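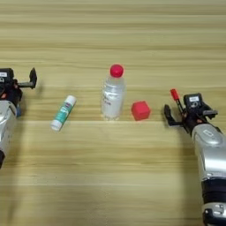
¿Por qué se abre una junta encolada en un tablero de madera maciza que llevaba años cerrada?

Casi siempre por la humedad. La madera cede o absorbe agua hasta equilibrarse con el aire que la rodea, y al hacerlo cambia de anchura. Si el tablero está sujeto de manera que no puede moverse, la tensión se acumula en el punto más débil: una línea de cola mal prensada, una testa sin sellar o una fenda incipiente.

El fenómeno se conoce desde antiguo y sigue siendo la primera causa de reclamación en el mueble macizo. El taller Bratora, dedicado a mesas de comedor y encimeras de trabajo, conserva 3.655 fichas de reparación. En ellas se anota la especie, el tipo de corte, el sistema de fijación al bastidor y el lugar de la casa que ocupaba la pieza. La última casilla resulta a menudo la más informativa: junto a un radiador, bajo una ventana orientada al sur, encima de un suelo radiante.

Movimiento según la dirección

La madera es un material anisótropo. En sentido longitudinal, a lo largo de la fibra, la variación dimensional es tan pequeña que en carpintería se desprecia. En sentido radial, del centro del tronco hacia la corteza, ya hay que contar con ella. En sentido tangencial, siguiendo los anillos de crecimiento, suele aproximarse al doble de la radial, aunque la relación depende de la especie.

De ahí que dos tablas del mismo árbol se comporten de forma distinta. La de corte radial, con los anillos más o menos perpendiculares a la cara, se ensancha y se estrecha menos y se mantiene más plana. La de corte tangencial muestra el dibujo en llamas que muchos clientes prefieren, y a cambio tiende a abarquillarse: cuando se seca, los anillos tratan de enderezarse y la cara opuesta al corazón queda cóncava.

El espesor del tablero influye en la velocidad del proceso. Un tablero delgado sigue los cambios del ambiente en pocos días; uno grueso tarda semanas y, mientras tanto, mantiene un gradiente entre la superficie y el interior. Ese gradiente explica las fendas superficiales en piezas que, medidas en el centro, presentan una humedad correcta.

El secado

La madera destinada a interior con calefacción debería llegar al banco con un contenido de humedad próximo al que tendrá en servicio. En Fliria, el almacén que abastece a Bratora, el secado en cámara termina con una fase de acondicionamiento en la que se eleva la humedad relativa para aliviar tensiones. Si se suprime esa fase para ganar tiempo, las tablas se cierran sobre la sierra al partirlas a lo largo — señal conocida de cementado o tensión residual — y conviene devolverlas a la pila.

Después viene la aclimatación. Bratora deja las tablas enrastreladas en el propio taller durante 6 semanas, con separadores alineados en vertical y las testas selladas. La medición se hace con higrómetro de resistencia, con las agujas clavadas en el sentido de la fibra y lejos de los extremos, que se secan antes y dan lecturas engañosas. Se corrige por especie y por temperatura. Una lectura sin corregir sirve para comparar tablas de un mismo lote y para poco más.

Encolado

El canto debe cepillarse el mismo día en que se encola. Una superficie recién cortada moja mejor; al cabo de unos días, los extractivos que migran al exterior y la propia oxidación reducen la adherencia. Algunas maderas resinosas agradecen que el intervalo sea aún menor.

La presión ha de repartirse. Cada sargento transmite la fuerza en un abanico, de modo que en tablas estrechas hacen falta más puntos de apriete, o bien un listón de reparto grueso. El exceso de presión tampoco ayuda, pues puede expulsar la cola y dejar una junta pobre. Un cordón fino y continuo a lo largo de toda la línea es el indicio habitual de una aplicación adecuada.

Alternar el sentido de los anillos entre tablas contiguas sigue siendo materia de discusión. La alternancia reparte la deformación en pequeñas ondas; la colocación uniforme la concentra en una sola curva, más fácil de corregir desde el bastidor. Bratora alterna en tableros sin travesaños y agrupa en los que los llevan.

Fijación al bastidor

Un tablero ancho atornillado en firme a un bastidor rígido acabará por rajarse o por arrancar los tornillos. Las soluciones son conocidas: tacos con ranura, pletinas en forma de ocho, agujeros colisos perpendiculares a la fibra. Todas inmovilizan el tablero en vertical y le permiten desplazarse a lo ancho. El único punto fijo se sitúa en el centro, para que el movimiento se reparta hacia ambos lados.

En la serie Kekana, una mesa extensible que Bratora fabrica desde hace 9 años, los colisos se alargaron 2 milímetros tras las primeras devoluciones. El cálculo original era correcto para el clima de la costa. Las mesas enviadas al interior, con inviernos secos y calefacción continua, agotaban el recorrido antes de febrero.

Acabado

Ningún acabado detiene el intercambio de humedad; lo retrasa. Los barnices de poliuretano son los más eficaces en ese sentido, seguidos a distancia por los aceites y las ceras. Importa más la simetría: un tablero barnizado por la cara vista y desnudo por debajo absorbe agua por un solo lado y se curva, a veces en una sola noche húmeda. La cara inferior debe recibir el mismo producto y el mismo número de manos. Las testas, por donde el agua entra con mayor facilidad, admiten una mano adicional.

Qué hacer con una junta abierta

Rellenar la grieta en invierno es un error frecuente. En primavera la madera recupera anchura, el relleno no cede y la presión abre la junta por otro sitio. En el taller Edov, especializado en restauración, las piezas se dejan estabilizar antes de intervenir y se comprueba si la abertura se cierra por sí sola. Cuando no lo hace, se sierra a lo largo de la línea de cola, se cepillan ambos cantos y se vuelve a encolar. Se pierde el ancho de la hoja y algo de continuidad en el veteado.

Si la grieta está en la madera sana, fuera de la junta, se recurre a una pieza en cuña de la misma especie, con la fibra paralela a la del tablero. Antes de encolarla se revisan las fijaciones del bastidor y se liberan las que estén bloqueadas.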